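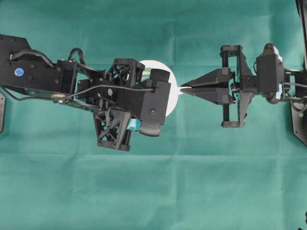 Skenholm Textile Terms

Version 5, Dec 2, 2018

A word list for people who write or translate care labels, sewing patterns and fabric catalogs. It holds 944 entries in English, each with a short definition and, where we have one, a note on older or regional names for the same thing.

What is in it

The list is one tab-separated file, terms.tsv, in UTF-8. The columns are:

id - a number that stays the same between versions
term - the headword, lower case except for proper names
group - fiber, weave, finish, garment part or care
definition - one or two sentences
variants - other spellings and names, separated by semicolons
source - a short code, explained in sources.txt

Definitions are kept to 100 words or fewer. A few entries in the weave group used to run longer and were split, so "twill" now points to separate entries for "herringbone" and "broken twill".

Where it came from

Sidra Rana started the list as a glossary for the Limura pattern catalog. Mohsin Kakakhel added the finish and care groups while translating labels for Sial, and rewrote many of the older definitions. Terms taken from printed catalogs were checked against a second source before they went in. Terms without a second source have the code X and should be used with care.

Changes since version 4

"Nap" and "pile" are no longer listed as variants of each other.
"Sateen" is now defined by its weave, with the fiber mentioned second.
Empty cells in the variants column are left blank. They used to hold a hyphen, which broke the Tirnum import script.
Duplicate entries for "selvage" and "selvedge" were merged under "selvage".

Known problems

Trade names are covered unevenly. Knitting terms are thin, and lace is nearly missing. Some care terms follow older label wording - check them against the rules in your own country before printing anything. The ids have gaps where entries were merged, and the gaps will not be filled.

Use

The file may be copied, changed and shared, including in paid work, as long as the name of the list and the version number are kept. Corrections are welcome. Please send the id, the new wording and a source. The next version is planned for February.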